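Pludex: a catalog of compartment trays and what ends up in them

README, maintained by Patricio Pastor

What this is

Pludex is a set of photographs and short text records about sorting small packets into divided trays. Tea, sugar, sweetener, wipes, the sachets that come with shoes and tell you not to eat them. If it is flat, light and arrives in a quantity you did not ask for, it probably has a record in here.

The current release has 831 records covering 292 tray layouts. An earlier one had 707 records and a column called "misc2" that we no longer discuss.

Why trays

I started the catalog after failing to find a tea bag in my own office for most of an afternoon in April. The bag was in the tray. Everything was in the tray. People sorting a tray put like with like for the first minute or so, then they meet a packet that belongs nowhere, and from that point on you learn a lot about them.

What is in a record

layout_id: which tray arrangement the record belongs to
tray_material: free text, please keep it short ("wood" will do, we don't need the forest)
fill: sparse, half, packed, or absurd
standing_or_flat: standing, flat, or mixed
odd_one_out: the packet you notice first, if there is one
notes: anything else, within reason

"Absurd" is for trays where taking one packet out brings its neighbors along. It was a joke in the first draft of the schema and is now used in 9 layouts.

A typical packed tray

The square wooden tray on the pale table is a fair sample of the packed category. The little compartments are crowded with white, silver and pale gray packets, a few of them upright and others lying down, so it goes in as "mixed." For odd_one_out we put the small yellow packet near the upper left corner, and there was no debate. The white one in the center with dark printing got a mention in the notes as runner-up. 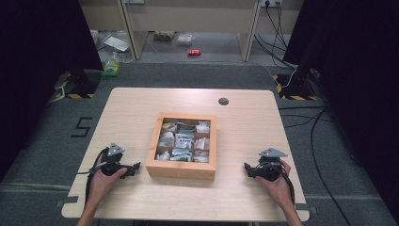
How fill is judged

By eye, from above, before anybody touches the contents. We tried weighing trays and found that we had mostly weighed the trays.

A tray is "half" when you can see the bottom of several cells. It is "packed" when you can't see much floor and the partitions are doing real work. If two annotators disagree, the fuller label wins, as trays only ever get fuller.

Do not record what is inside a packet unless the printing can be read. Plenty of silver sachets look like tea and plenty of tea looks like nothing in particular. "Unknown, flat" is a respectable entry and I wish more people used it.

Related sets

Cliltar covers drawers. Sarmiento covers shelves and has much better documentation, as its authors will tell you. Drurkimier was going to cover handbags and is on hold.

Known problems

Pale packets on pale tables are overrepresented. Round trays are nearly absent. The partition count field was dropped after we couldn't settle whether an outer wall is a partition; I still say no.

Several early records list the color of a packet as "tea." These are being fixed one at a time, by me, in the evenings.

Contributing

Send one layout per submission, with the notes in English. Leave the tray as you found it, please. If you must tidy it first, file a second record for the tidy version and set the fill field again.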